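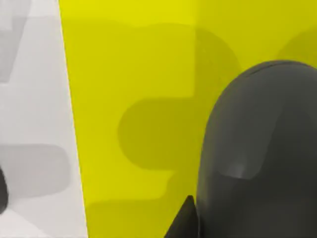 Shadow on a yellow surface (computer rendering).

Unit 6: Rights Issues and the Cost of New Equity

Handout for the November session. Please read before the seminar and bring a calculator.

6.1 Why a listed company returns to its shareholders

A company whose shares already trade may need more capital than it can keep back from profit. It can borrow, it can place new shares with a few large investors, or it can offer new shares to its existing holders in proportion to what they own. The last of these is a rights issue. Company law in many countries gives existing holders the first claim on new shares, known as the pre-emption right, so that their share of the votes is not reduced without their consent.

The offer price is normally set below the market price. The discount does not in itself make shareholders richer or poorer. A holder who takes up the offer pays less for the new shares, but the old shares fall in value once the new ones are issued.

6.2 Worked case: Trurosard

Trurosard makes packaging and wishes to build a second plant. Its shares trade at 949 cents. The board proposes one new share for every two held, at an offer price of 731 cents.

Value of two existing shares: 2 x 949 = 1,898 cents
Cost of one new share: 731 cents
Total value of three shares: 2,629 cents
Theoretical ex-rights price: 2,629 / 3 = 876.33 cents
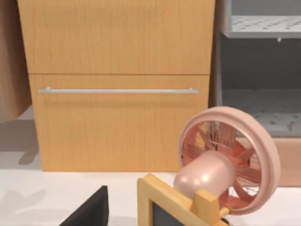

The value of the right attached to one new share is the ex-rights price less the offer price, or 145.33 cents. Spread over the two old shares that carry it, this comes to 72.67 cents each – the same amount by which each old share is expected to fall. Students should confirm that a holder who sells the rights at this value is left with the same total wealth as one who takes them up. Taxes and dealing costs are ignored here and in the exercises.

A holder who does nothing may suffer a loss. In some markets the unused rights are sold on the holder's behalf and the proceeds passed on; in others they lapse. The offer document must be read on this point.

6.3 Underwriting

The market price may drop below the offer price before the offer closes, in which case few holders would subscribe. An underwriter agrees, for a fee, to buy any shares left over. Strachan, the underwriter in our case, charges 2 percent of the gross sum raised. The net proceeds per new share are therefore 716.38 cents. The fee is a cost to all shareholders, including those who had always intended to subscribe.

A deep discount reduces the need for underwriting. It also increases the number of shares to be issued, and a board that wishes to hold its dividend per share steady may find this unwelcome.

6.4 Reading the announcement

Students often go directly to the price. The following items deserve equal attention:

1. The use of proceeds. Repaying a bank loan and building a plant carry different risks.

2. The commitments of major holders. Fota, which owns 20 percent of Trurosard, has agreed to take up its rights in full. 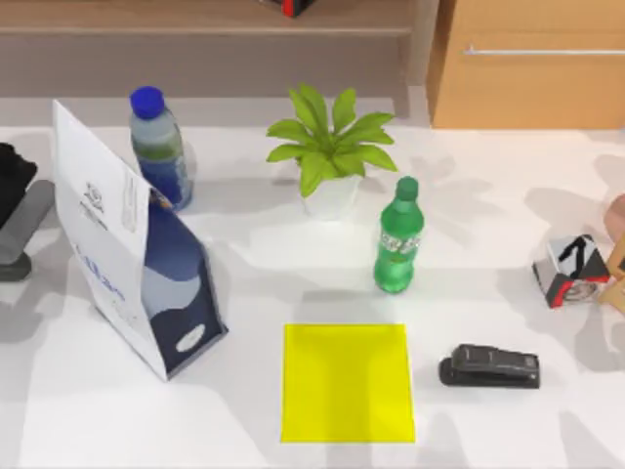
3. The timetable, in particular the ex-rights date and the last time for payment.

4. Any conditions, such as a shareholder vote or the consent of lenders.

6.5 Exercises

(a) Virum has shares trading at 20 dollars and offers one new share for every four held at 15 dollars. Find the theoretical ex-rights price and the value of a right per old share.

(b) Rework the Trurosard case with an offer price of 600 cents. Comment on the change in the wealth of a holder who subscribes in full.

(c) Fota keeps its holding at 20 percent by subscribing. State what its holding would become if it sold all of its rights and every other right was exercised.

Written answers are to be handed in at the start of the seminar. Show all working to two decimal places.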